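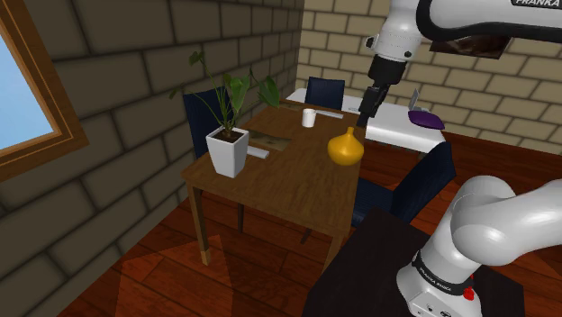
Gripper comparison, simulated cell – pre-run inspection checklist with comments. The checks cover the standard parallel gripper on the Franka arm and the two candidate controllers, Cisthorpe and Gesthorpe, before either is scored on the Kamel task set. The target for the first block is the yellow vase at the front right of the dining table, approached from above with the fingers open. Complete the items in order and enter a result against each one.

Inspected by: Grigoris Konstantinidis
Date: 26 Jan 2025
Site: Teststead

Section A – Arm and mounting

A1. Base pose matches the saved cell file. PASS
A2. Joint limits loaded from the current file. PASS
Comment: The October file was still in the search path. Removed.
A3. No contact reported between arm and table at the start pose. PASS
A4. Self-collision checking on. PASS

Section B – Gripper

B1. Fingers open and close over full travel on command. PASS
B2. Both fingers move at the same rate. PASS
B3. Finger friction identical under both controllers. FAIL, then PASS
Comment: Gesthorpe applied its own default value at load and overwrote ours. Value now set after load. Scores taken before this change should not be used.
B4. Grip force limit respected on a rigid block. PASS
B5. Grip on curved surfaces stable for 5 seconds. PASS WITH COMMENT
Comment: A round body gives the flat fingers very little contact area. Under Cisthorpe the vase turned slightly in the grip on lifting. Grasping at the neck is steadier but leaves less room for height error. Both grasps to be scored separately.

Section C – Objects and clearances

C1. All objects at rest before the first command. PASS
C2. Vase mass and centre of mass entered. PASS
C3. Collision shapes agree with the visible shapes. PASS WITH COMMENT
Comment: The plant leaves are visual only. The arm can pass through them without a contact being logged. Acceptable for the vase block, not for any task that reaches across the pot.
C4. Mug handled as a hollow body. NOT CHECKED
Comment: Needed for block 6 only.

Section D – Cameras

D1. View covers the whole table top. PASS
D2. Fingertips in view at the pre-grasp pose. PASS
D3. Image and joint state share one clock. FAIL
Comment: Images lag the joint state by one step under Gesthorpe. Open.

Section E – Logging

E1. Trial count agrees with the plan (162 per controller). PASS
E2. Dry run log complete, no gaps. PASS
Comment: 3,315 lines written, first and last stamps correct.
E3. Random seed stored with each trial. PASS

Result: Cisthorpe cleared for the vase block. Gesthorpe held until D3 is closed. Repeat B3 and D3 after any controller update.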